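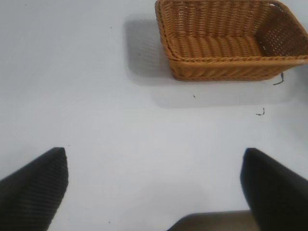
Print this page | E-mail this page

Kikby Water Users Association
Minutes of the Regular Board Meeting

The meeting was called to order at 6:30 p.m. A quorum was present. The December minutes were approved with one correction: the pump serviced that month was at the Eder station, and the minutes had placed it at Guton.

1. Production and losses
The operator reported 3,637 thousand gallons pumped in the period against a billed total that left a loss of 9 percent. Most of the loss is attributed to the old main between the Eder station and the county road. Night flow readings on that section stayed high after the service valves were checked. The operator will isolate the section in two parts and repeat the readings before any digging is scheduled.

2. Sadeo tank
The inspection report was received. Interior coating is sound above the overflow line. Below it there is blistering on the north side and light pitting at two weld seams. The contractor recommends spot repair within the year. The overflow screen is torn and will be replaced now. Cost of the screen and labor is not to exceed $600. Moved, seconded, carried.

The board discussed taking the tank out of service for the coating work. Pressure on the upper road would depend on the Guton booster alone — it has no backup power. Rental of a portable generator was quoted at nearly $3,000. Tabled until a second quote is in hand.

3. Meter replacement
Installation on the Guton loop is complete. Two pits were found flooded and need new gravel. Old meters are to be kept until the final reads have been matched to the billing file. Members whose reads were estimated will see an adjustment on the next bill.

4. Rates
No change to the base rate was proposed. The clerk will prepare a comparison of the current usage tiers with a single flat charge per thousand gallons. Motion to review it at the next meeting carried, one opposed.

5. Member comments
A member on the lower road reported cloudy water after hydrant flushing. The operator will give notice by mail before the next flush — the notice at the office door was not seen by most households.

Adjourned at 7:50 p.m.

Last updated: Feb 7, 2026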